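Feb 26, 2019 - Pralgate cell, bench rules

Went over the rules again with Oona Kauppinen before the bar sorting runs. Speed cap stays at 350 mm/s whenever anyone is on the floor near the table. Mat gets cleared before every start, no exeptions.
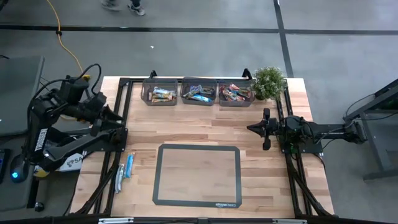 *Page last changed: 10:8, rev 697, OK*

- three bins along the far edge, dont move them between runs
- loose bars go left of the mat, never under a gripper
- both arms parked before hands go in
- cables checked at the base, both sides

Still need to ask Kallio if the tape line counts as the boundry.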